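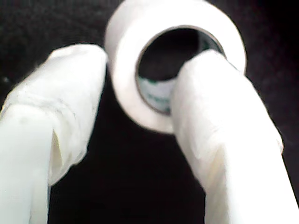
Workshop > Materials > Features

The White Roll: Cloth Tape and the Work It Does

Filed under: Consumables & Small Supplies

A roll of white tape is among the cheapest items in any workroom and one of the least carefully chosen. It is bought by color and width, put in a drawer, and used for whatever comes up. At the Plisgate bindery, where Yufang Zhong runs the repair bench, the annual order for white tape comes to 200 rolls in four types. The types look nearly alike on the shelf. They behave very differently after a month on a surface.

Zhong keeps the types on separate pegs and writes a letter inside each core with a marker. The letters were introduced after a batch of folders was hinged with masking tape by mistake. The tape dried out over one summer and the hinges let go in storage.

Backing and adhesive

Every pressure-sensitive tape has two working parts. The backing carries the load and the adhesive transfers it to the surface. White tapes are sold with backings of paper, woven cotton, nonwoven fiber and plastic film, and each can carry rubber, acrylic or silicone adhesive.

Woven cotton stretches little along its length and tears cleanly across the weave. It holds a pencil mark. It also frays at a cut edge if the scissors are dull, and the loose threads pick up dirt. Nonwoven backings bend more easily around a curve and do not fray, but they tear in an unpredictable line and need to be cut. Film is the strongest for its thickness and the least pleasant to handle, and it shows every bubble.

Rubber adhesive grabs fast. It is the right choice for a job measured in hours or days. With age it oxidizes, turns yellow and either hardens or goes gummy, depending on the formula and the heat. Acrylic is slower to build its bond and should be left under light pressure before any load is put on it. It ages better. Silicone peels off most things without much trouble and costs accordingly.

Wrapping a round object

Flat work is easy. Most complaints about white tape come from wrapping handles, tool grips, table legs and other rounded shapes, where a flat strip has to cover a surface that is not flat.

The strip has two edges, and on a taper or a rounded tip they need to travel different distances. One edge goes tight while the other has spare length, and the spare length becomes a wrinkle. A pleat forms where several wrinkles collect. No amount of smoothing removes it, though a narrower strip makes it smaller.

Min-kyu Yeom wraps tool handles for the carving benches at Rundari and uses the following method:

Wipe the handle with alcohol and let it dry. Start at the narrow end, with the strip at a shallow diagonal. Overlap each turn by half the width of the tape. Keep the tension even and low. Finish on the side of the handle that faces away from the palm, and cut the end at an angle so there is no square corner to lift.

A half overlap gives two layers everywhere except at the ends. The ridge at each turn is one layer high. Some carvers like the ridges and some sand them down, which Yeom advises against on cotton, as the fibers lift and turn gray.

Stretching the tape to get a smoother finish is the usual error. A stretched backing tries to return to its original length, and it will creep for several days until the edge has pulled back and left a strip of bare adhesive. "I can tell within a week who pulled it," Yeom says.

Tears, overlaps and patches

A worn wrap can be patched once. The patch should run diagonally across the damaged area and extend well past it on both sides, so that its ends land on sound material. A straight patch laid around the handle puts both edges directly under the hand. After a second failure the whole wrap should come off.

Removal is slow with rubber adhesive that has aged. Low heat from a hair dryer softens it. Pull the tape back on itself, close to the surface, and stop when it starts to leave residue. Citrus solvent on a cloth takes off what remains, but it should be tested first on varnish.

Storage

Tape ages on the roll too. Shiyu Wan, who manages supplies at the Nasar training workshop, inventoried 2,099 rolls last July and discarded 60. Most had failed in the same way, with the outer turns still usable and the side faces covered in lint. Dust sticks to the exposed adhesive along the edges of the roll, and each new turn brings some of it onto the work.

Her rules are plain. Rolls in use hang by the core on a peg or dowel, with nothing touching the sides. Spare rolls lie flat in a closed box with a sheet of release paper between each one. Standing them on edge produces a flat spot under the roll's own weight, and a roll with a flat spot unwinds in jerks. Boxes stay off the floor and away from radiators. Oldest stock goes out first.

A roll that has been stored cold should sit in the room overnight before use. Cold adhesive feels dry to the finger and is often thrown out as expired when it would have recovered by morning.

Choosing a width

For handles, one-inch tape suits most diameters, and half-inch suits anything with a strong taper or a rounded end. For hinges and spines, Zhong uses one and a half inch cotton with acrylic adhesive, creased dry along the center before the liner comes off. For labels, paper backing is enough - it takes ink better than cotton and tears by hand.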